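# Chapter 8 — Setting the Table, Sharing the Food

Draft text, 17 Feb 2022. Glossary terms in bold go to the back of the book.

People eat together. Not always, not everywhere, but often enough that you can learn a lot about a household by watching one meal. Who sits first. Who serves. Which dish goes in the middle and which one stays by the stove. In Chapter 7 we looked at how food gets into the home — shopping, storing, stretching a paycheck. Now the food is cooked and somebody has to put it in front of somebody else.

Keep a notebook handy for this chapter. You'll be asked to write down things you already know but have never put in words.

## What you should get from this chapter

- The difference between **plated service** and **shared service**
- Why bowls came before plates in most homes
- How bread worked as food, spoon and dish, sometimes in the same meal
- How to plan a table for a small group without running back and forth
- A few terms: **place setting**, **common dish**, **trencher**, **cover**

Skip the boxed readings on the first pass if you're short on time. Come back to them before the unit review.

## 8.1 Two ways to serve

Start with the big split. In plated service the food is divided up before it reaches the table. Each person gets a plate, already filled. In shared service the food comes out whole, or in a large dish, and people take from it. Most families do some of both. Soup gets ladled out in the kitchen, then the salad goes around.

Plated service gives the cook control. Portions stay even and the table stays clear. Good when food is short, or when one person needs a different meal from everyone else. Shared service is slower and louder. People have to ask for things, pass things, wait. Small children learn a lot from it — how to hold back, how to take a fair amount, how to say no thanks to the beets.

Neither one is the proper way. Older homemaking books liked to rank them, with the formal style at the top. We don't.

Case: the lunchroom at Medrano, a small packing plant. For years the kitchen filled trays behind a counter. Then a new cook set out large pots on each table and let the crew serve themselves. Lunch ran longer. Less food came back, but the first week the stew was gone before the last shift sat down. The cook's fix was simple: 2 pots per table, the second one held back until the late group arrived. They kept it.

Write down: what would you of done in the cook's place?

## 8.2 The bowl, the plate, the bread

Bowls are old. If your dinner is mostly porridge, stew or broth, a bowl is what you need and a flat plate is nearly useless. Flat plates make sense once there's something to cut. That means drier food, larger pieces of meat, and a knife at the table.

In between comes bread. A **trencher** in the early sense was a thick slice of stale bread with the food set on top of it. It soaked up the juices. At the end you could eat it, or give it away, or toss it to the dogs. Later trenchers were cut from wood, square or round, and the name stuck.

Bread as a spoon is still with us. Flatbread folded around beans, a crust dragged through gravy, toast fingers in a soft egg. In a lot of homes a meal with no bread on the table doesn't count as a meal, whatever else is there. Ask at home wether that's true for your family. You may get an argument.

> **Boxed reading: Watolska.** A farm household inventory lists eight bowls, one large common dish, and no plates at all. Spoons are listed with the clothing and not with the kitchen goods. Each person carried their own spoon and wiped it clean after eating. What does that tell you about who owned what?

## 8.3 Planning a table before you touch the real one

Moving real dishes around to try out ideas is slow, and things break. A play set works fine. Toy dishes, toy food, any clear tabletop. Lay out a meal, look at the reach from each seat, change it, look again.

Things to check:

- Can every person reach the bread without standing up?
- Is there an open spot for the hot dish to land?
- Where do the empty bowls go between courses?
- Is anything tall blocking someone's face?

Small items first, common dish last. Beginners do it the other way round and then run out of room. A bowl and a bread-shaped piece are enough to start with; add the rest as you go.

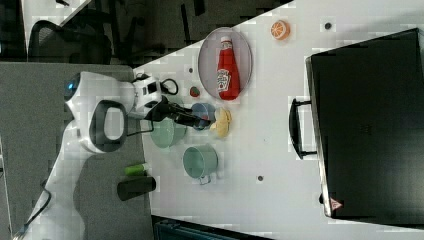 ## 8.4 Place settings, short version

A **cover** is one person's full set — plate or bowl, flatware, glass, napkin. Fork left, knife and spoon right, knife blade facing in. Glass above the knife. That's the everyday American layout and it's all you need until the section on holiday meals, page 224.

Lay out only what the meal calls for. Soup and bread? Spoon, bowl, napkin, glass. Done.

Before moving on to 8.5, sketch a cover for the last meal you ate at home. Label each piece. Then mark the ones that never got used.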